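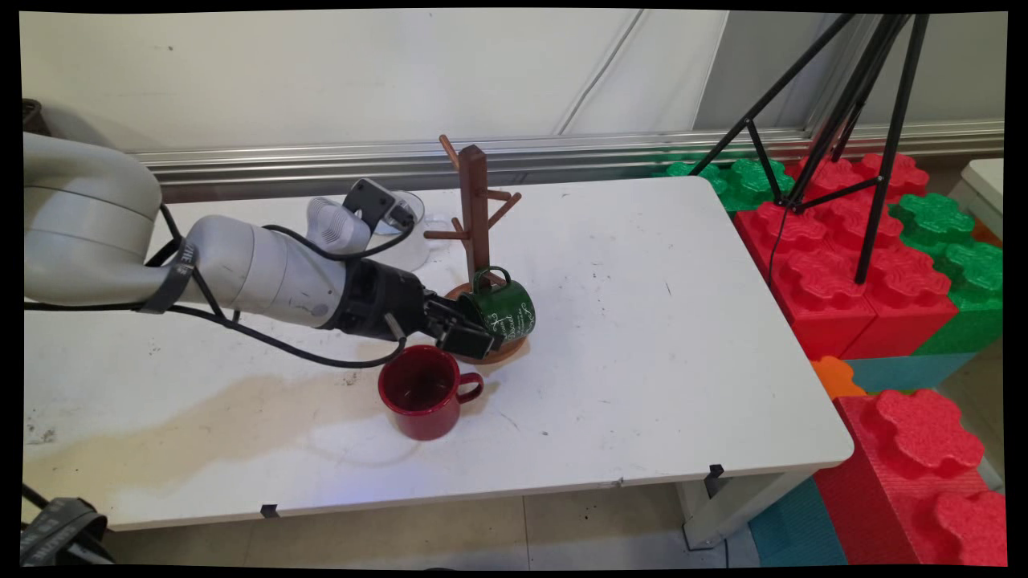 February 17, 2023
By Sixten Berge

Eleven good demonstrations today, out of a target of 70 for the week. I am writing this with my right hand wrapped around a bag of frozen peas, so if the entry is short, blame the peas. (Later: it did not turn out short.)

The task is called "mug on tree" in the log, which makes it sound like something from a children's book. You pick up a mug, you bring it to the stand, you put the handle over a branch, you let go. I have done this in my own kitchen for most of my adult life without ever feeling proud of it. Doing it through the Jullska controller, with the arm copying my wrist half a beat behind, I hung the first green mug at 10:40 this morning and raised both hands in the air like a man who has scored in a cup final. Raising both hands, while holding the controller, is a mistake. The arm raised too. We lost the mug but kept the stand.

(The mug was fine. It bounced. I would like to know what they make these things from.)

The green one is the harder of the two. It has white writing and little line drawings all over the side, and the tracking people at Zendis were worried about that, but the pattern is not the trouble. The trouble is that once the fingers are closed on it you have to tip it over so the handle points up and back toward the post, and from where I stand the handle then disappears behind everything else. So you go in low, close to the base, and come up by feel. There is no feel. The controller buzzes when the gripper touches something, any something, and the buzz for "branch" is the same as the buzz for "table," which is also the same as the buzz for "battery getting low." I have asked for three buzzes. I was told it was on the list.

The red mug is easier and I am saving it, the way you save the good potatoes on the plate. It spent most of the day standing in front looking glossy and superior.

We also tried it by hand before lunch. Jarman's idea: put the arm in its limp mode, take hold of it by the forearm, and walk it through the motion like you would teach somebody a golf swing. Jarman has opinions about golf swings. It works nicely for the big movements, and you learn fast which joints are stiff. But the last inch onto the hook is hopeless, because you are pushing a whole arm about to move one small handle, and the cable keeps catching your sleeve. My six hand-guided tries produced two I would show to anyone. So it is remote for the fine part and by hand for nothing much, which Jarman took well, considering.

What I keep noticing is how bad I am at being consistent. The arm will learn whatever I do, so whatever I do had better be one thing. On demo 4 I came in from the left side. On demo 5 I came in from above, for no reason I can give. On demo 7 I paused for a good while next to the post because I was thinking about whether I had paid the parking. That pause is in the data now. Somewhere down the line a robot will bring a mug up to a stand, stop, and worry about parking.

I threw out 7 in the end. I kept 4 and 5 both, on the grounds that variety is supposed to be good for it. That is what the Nevdale people said in December, anyway, when they came by and looked at our total, which was 2,685 at that point across every task, and said it was a nice start. A nice start! I had blisters.

Other matters. The table needs replacing – the brown stain has been there longer than I have and the top is scratched all over, and I have grown fond of it. I use the edge of the stain to line up my starting position, which I have not told anyone, and I suppose now I have.

Tomorrow: the upper left branch. It points up and away and I have been avoiding it since the stand arrived. Also buy peas.

3 comments

kettle_and_co: We did a similar thing with coat hooks. Have one person do all the demos for one hook, then swap. Otherwise you get a blend of two people and it goes straight between the hooks.

Marit: Is the limp mode safe with your fingers near the gripper? Asking for my own fingers.

Sixten Berge: Marit, we hold it by the forearm and keep well back from the business end. The peas are from the controller. Too much gripping, not enough mugs.

Contact | © Sixten Berge 2023 | Back to top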